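Notes, Nornwood paddle club talk, 18 September 2018

Start with the price. The Uibo touring board is $1618 without a paddle. Ask who has paid that much. Wait for hands.

My complaint is with the word "performance." Every shop tag says it. Ott Rebane and I paddled three boards on the Kostitz reservoir in July, same loop, same paddle. I expected the expensive one to walk away from the others. It didn't.
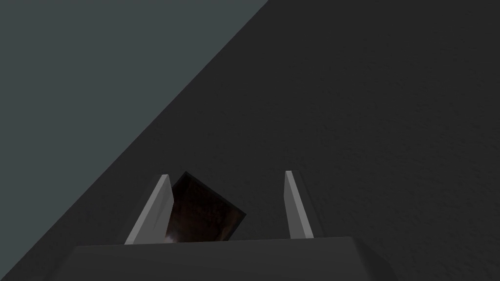 Lap times were within 16 seconds of each other. Wind moved more than that between laps, so I wouldn't hang a purchase on it. Say this slowly, people write it down wrong.

Then the carbon question. Lighter on the roof rack, sure. Faster for a weekend paddler? Show me. Ramil Galang at the Drandska shop says he feels it in the first few strokes. Maybe he does. He also sells them.

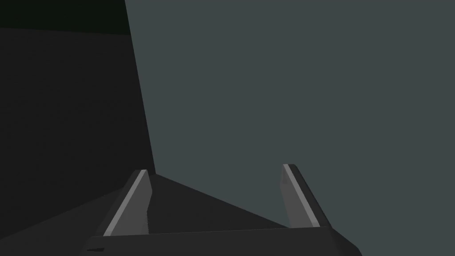 Gripper fingers and dark palm, computer rendering.

Fin section, keep it short. A bigger fin held a straighter line for both of us. It costs a fraction of a new board, and I'd try it first. Mention weeds at the north end.

Skip the leash story if we're running late.

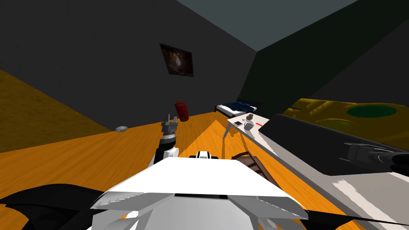

Should a beginner buy last year's model?
If it floats you level and the price is lower, buy it. I've yet to see a new paint job change how a board tracks.

Hand over to Ott for the rescue demo. Remind them to bring back the loaner vests.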